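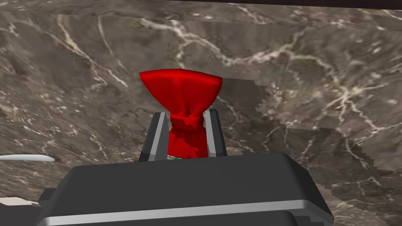
Manuela Galli writes that she has been tidying her own kitchen for most of her adult life without software, and would like to know why anyone should pay Plunov $40 a month to watch a pretend gripper do it in a pretend one.

Fair question, Manuela. I paid for the first month myself, so I've an interest in the answer.

For those who came in halfway: Plunov is the rehearsal service that goes with the Ruggiero benchtop arm. You choose a kitchen from their library, pick your surfaces, put your bits and pieces on them, and run a job on screen before you let the real arm anywhere near the good bowls. You can have the rehearsal without owning the arm, which is how I have it. The arm costs more than my car, though to be fair so do most things.

What follows is what I've picked up so far, some of it useful even if you do all your own lifting.

Gripping cloth bags. Anything tied at the neck (lavender sachets, spice bags, the pouch the good earrings came in) wants to be held by the body, below the tie. Pinch it by the ruffle and it swings about, or the bow comes undone. I had to tell Plunov this the first time. The default grip goes for the highest bit it can find, like a toddler at a supermarket. Go into Grip Height, drag it down under the knot, save it as a preset and give it a name you'll recognise in November.

Squeeze. The slider goes up to 10. For an empty fabric pouch I use 4. Full spice bags want a little more, and if yours has star anise in it, have a think about what you'd like left of the star anise.

Cloth in the rehearsal is only so-so. Folds go jagged where they bunch up, and shadows have edges like a staircase. It hasn't spoiled a run for me, but if you're hoping to judge how a tea towel will crease, use a tea towel.

Match your surfaces. The marble in the library is veiny enough to lose a cream-coloured spoon on, and so is mine at home, so full marks for realism there. Practise with something bright. Red is hard to misplace.

Dark tables. Ermanno Serra asked in the last column whether he should rehearse on dark timber if his real table is pale. No. Pick the closest colour you can. On the dark one, the gripper's shadow comes out noticeably blacker than the wood, and you spend ten minutes fiddling with the lamp setting. I speak from experience, and from a very late dinner.

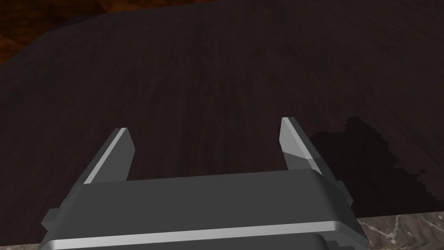

Fingers wide open over the dark timber, marble in the near corner.

Clear before you open. If you take one thing from this page, have it be this: open the fingers fully only where there's nothing beside them. They take up more room spread than you'd guess. The same goes for oven doors, ironing boards and my brother-in-law.

Check your view. The default looks over the gripper from behind, and the housing hides whatever sits closest to you. Swap to the side view before you set anything down near an edge.

Cancelling. It can be done. The button is under Profile, then Household, then Other, and it asks if you're sure in a tone I didn't care for.

So, Manuela: worth the money if you have the arm or you're about to buy one. If you have neither, do what I should have done and take the trial month, make all your mistakes on the pretend marble, and then go and tie your spice bags properly. I'm keeping mine until the renewal comes round. I've nearly got the dark table worked out.

Next time, Ngọc Trương's question about descaling a kettle that has already been descaled by someone else.

92 shares | 4 comments

More from the Porkumcombe Kitchen Page
Storing string so you can find the end
Cirndale jar opener: a second opinion
What to do with a drawer that only opens in summer
Primo Pellegrini on sharpening scissors
Spice bags, tied three ways

Contact the page | © Porkumcombe Kitchen Page | Back to top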